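# The Blocks That Come Back

Ravinder Kowalchuk keeps a cardboard box of lids under the sorting table at the Gill Street toy library. The lids belong to shape sorters whose other parts are gone. One has a star-shaped hole and nothing to put in it. Another came in from a yard sale with a crack along one side, and he has been meaning to glue it since November.

The toy library lends to families in the neighborhoods on the east side of Bradell. A membership costs $50 a year, and a family can take out two toys at a time. There are 1,000 items on the shelves, from floor puzzles to ride-on tractors. Shape blocks go out more than anything else, and they are also what comes back short.

"A puzzle with a missing piece is finished," Kowalchuk says. "With blocks you have some room. A child who has lost the square will still play with the heart."

He sorts returns in the morning, before the doors open at ten. Blocks go into a dishpan of warm water with a little dish soap, then onto a towel. Ribbed and textured ones get a soft toothbrush, since crumbs settle into the grooves. Banana is the worst of it. Once they are dry he stands them up on a board and checks them over, turning each one to look for chips and tooth marks.

Loukia Deligiannis started the library's block collection with three sets her own children had outgrown. She taught preschool in Fenach for most of her working life and has firm opinions about what makes a good block. It should be thick enough to stand on its own. It should be easy to pick up with a whole hand, because the finger and thumb grip comes later. And she likes a surface with some texture to it.

"Smooth ones slide out of a wet hand," she says. "And everything is wet at that age."

She also likes sets where color and shape don't match up. If every star is red, a child can sort by color and never look at the points. Put out a green star next to a red one and the question changes. Some children will pair the two stars. Others will put the green star with the green cylinder, and Deligiannis says both are right.

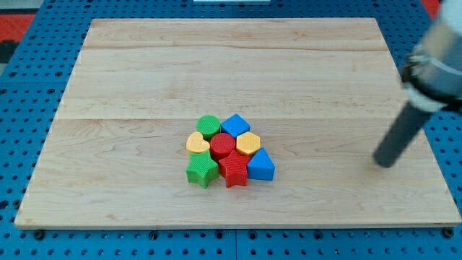
*Shape blocks grouped on a wooden board: two stars, two cylinders, a heart, a hexagon, a cube and a triangle.*

Keyvan Jafarzadeh borrows blocks for his twins, who are not yet two. At home in Plerach, the slots in the lid were ignored for the first month. The blocks were stacked, carried from room to room in a saucepan and lined up along the edge of the bathtub. The cylinder was the first to go through its hole, and it went in and out for most of an afternoon - it fits whichever way you turn it. The star took until spring.

Deligiannis tells parents to start with the cylinder alone and leave the rest in the bag. The cube can come next, then the triangle. The hexagon looks close enough to a circle that small children will push it at the round hole for a long time, and she suggests letting them. The heart has only one way in, so it can wait along with the star.

The library keeps its spares in coffee cans by shape, and members who find a stray block behind the couch can drop it through the mail slot. Wayne Morin, who runs the front desk, writes the set number on masking tape and sticks it to the underside. Blocks without a number go in the cans. The triangle can is full at the moment. Anyone with an extra cube is asked to bring it in.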